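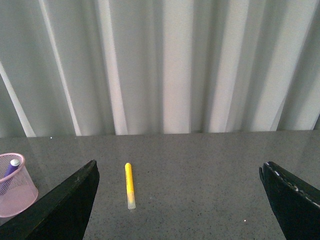 Landlord says curtains don't belong on the checklist at all, only the wiring and the exits – but I've kept them in, and I'm the one filling it out!

Workroom check, Dameo building, 22 May 2019

Curtain behind the table: OK. Pale fabric, hangs in full folds down to the back edge of the tabletop. I'd still like to see the fire rating label (Brendeo supplied them, so I'll ask there).

Table surface: OK. Gray, speckled, smooth to the hand, no chips. I leaned on each corner pretty hard and got no wobble. Load sticker says 200 lb.

Items left out: one yellow marker. Fine by me, just put it back in the cup when you're done.

Extension cord: FAIL. Same Kumeck cord I wrote up in January, same nick near the plug. Please toss it this time – I've cut off the tag so it can't sneak back into the drawer.

Walkway to the door: OK, 70 inches clear with the chairs pushed in (and they do need to be pushed in, folks).

Extinguisher: needle in the green, tag current.

Still open: cord, curtain label.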